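News from the Cilside Robotics Club

Well, it has been a busy fall down here, and we have been so wrapped up in it that this item nearly missed the newsletter altogether! For those of you who only hear from us at the spring open house, the club is in the thick of its grocery project, which we started planning back in May and which has now taken over most of our evenings and a good share of our floor. The idea came out of a long talk over pizza. We had spent the whole of last year stacking foam blocks, and the students (quite rightly) said that they were tired of foam blocks and wanted to work with something that people really pick up every day.

So the club turned itself into a little produce market. The task for the Momness Challenge is easy to say and hard to do: take what is on the shopping list from the stand, put it in the basket, and don't bruise it. Two arms, two hands, and a list that changes every round. Our older students handle most of the hand control and the younger ones have been learning to plan the order of the moves — they have filled a whole notebook with little arrows and crossings-out, and it is a pleasure to leaf through.

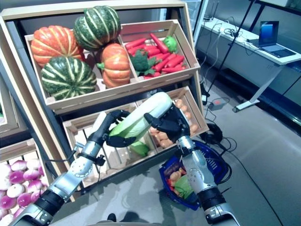

We learned early on that every vegetable has its own temper. Potatoes are forgiving, and everybody likes to start a practice with potatoes because it puts the room in a good mood. Carrots like to come up in twos. Anything long and leafy really wants both hands, and getting two hands to agree with each other about how fast they are moving has been the big lesson of the season. One student wrote in her log that it was like carrying a couch with your brother, and I have not heard it put better. We are up to 351 logged practice runs now, and the logs are getting more thoughtful as they go, with proper notes on grip and speed where there used to be just a smiley face or a frown.

A big thank you goes to Ortner, who let us have the use of the room for the whole school year, and to the Cirketum shop for helping us with spare cables and for being so patient on the phone. Thanks also to the families who have been taking vegetables home after practice. I am told that there has been a great deal of soup.

Our next open practice is Sunday, November 18, 2018, and you are all very welcome to come by, little brothers and sisters included. Please wear closed shoes, and stay behind the tape while the arms are moving. We have room for 4 more students in the winter group, grades seven and up, and no experience is needed — just a willingness to try the same thing many times over. Sign-up sheets are on the table by the door, and if you have a sturdy shopping basket you no longer use, do bring it along!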